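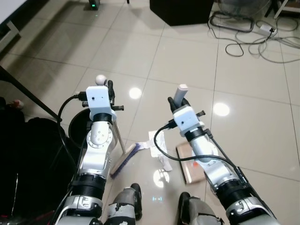
4. Setting up expiry alerts in Cletgate

Once your medicines are in the register (section 3), you can let Cletgate watch the dates for you. This is the part most people love! It covers patents, supplementary protection certificates and data exclusivity periods, and it takes very little setting up.

4.1 Add an alert

1. Open the register and choose a medicine. You can practise on the sample record, Nimutine.
2. Click Rights, then New alert.
3. Pick the type of right. Each type has its own clock, so a medicine with a patent and a certificate needs two alerts.
4. Choose the country. One alert can cover up to 17 countries if the type of right is the same in all of them.
5. Type the filing date or the approval date, as the form asks.
6. Set the warning period in months. The default is 14, and you can change it whenever you like.
7. Click Save. A green bell appears next to the medicine's name.

Note: The Humby starter list comes with 1,071 records already filled in. Alerts on these are switched off until you turn them on - have a good look through before you do, or your inbox will be very busy indeed.
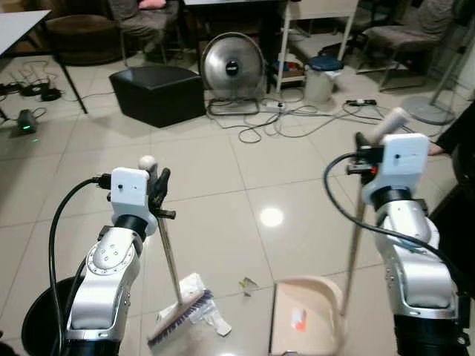
Broom with purple bristles on a tiled floor.

4.2 Check the dates

1. Go to Reports, then Date check.
2. Run the check on all records, or just on the ones you own.
3. Open any line marked in amber. Amber means two dates disagree, often a patent date and the certificate that hangs on it.
4. Correct the date and click Recheck.

Caution: Deleting a patent also deletes every certificate linked to it. Export the record first (Reports, then Export).

Caution: Cletgate works out dates from what you type in. Confirm them with the patent office before you act on them.

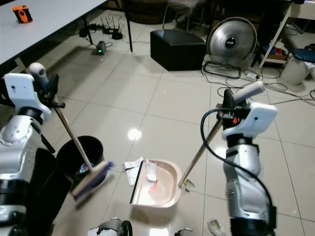
Can I send alerts to someone who has no Cletgate login?
Add their email address under Alerts, then Guests. Guests get the message and the expiry date, but they can't open the record.

4.3 Share a watch list

1. Tick the medicines you want and click Make list.
2. Give the list a name and choose who may edit it.
3. Click Share. Lists can hold up to 213 medicines.

Thanks to Pravesh Mokgethi at Antoniadis for suggesting shared lists - what a brilliant idea! Section 5 covers licence records.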